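Home Cooks Wanted for the Nilia Supper Project

Do you make a soup your grandmother made? A noodle dish you've never seen in a restaurant, or a bean stew that changes every time you cook it? We'd love to hear from you!

Nilia is a small neighborhood recipe project, and this October we're starting our second round. We're looking for 33 home cooks who will each share one family dish, cook it with us for an afternoon, and help us get it down on paper so other people can make it too. The finished recipes go into a printed book called Bassi, with a first run of 525 copies. Every cook gets 2 of them to keep.

You don't need any training. You don't need to write well either — Blažena Lukáč edits the book and she is very good at turning "a handful of this, then wait until it smells right" into something a stranger can follow. All we ask is that you've cooked the dish many times and can talk about it while you work.

What taking part involves:
One phone chat, usually half an hour
One cooking afternoon, starting at 2 p.m.
Reading over your recipe before it goes to print

We pay for all ingredients, and there's a thank-you fee of $75 for your time. Kids are welcome at the table afterward, and so is anyone else you'd like to feed (last round one cook brought her whole choir, and there was still rice left over).
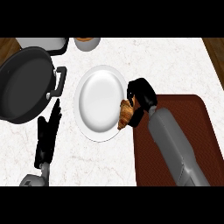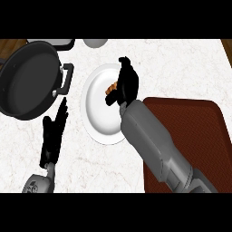
Dishes of every kind are welcome, and we'd be especially happy to get more breakfasts, pickles and plain weeknight food, which were thin on the ground last time. If yours is something you fry, tell us how many people it normally feeds. A big black frying pan like the one on the marble counter suits a family-size batch, but some dishes want a small pan and a bit of patience, and we plan the afternoon to fit. Bring your own spoon or knife if you can't cook without it!

To apply, send a few lines about your dish and who taught it to you to Vendula Šimko at the Nilia desk, Brerkis Hall. Handwritten notes are fine, and so are voice messages. Please mention any allergies and the afternoons you can't do.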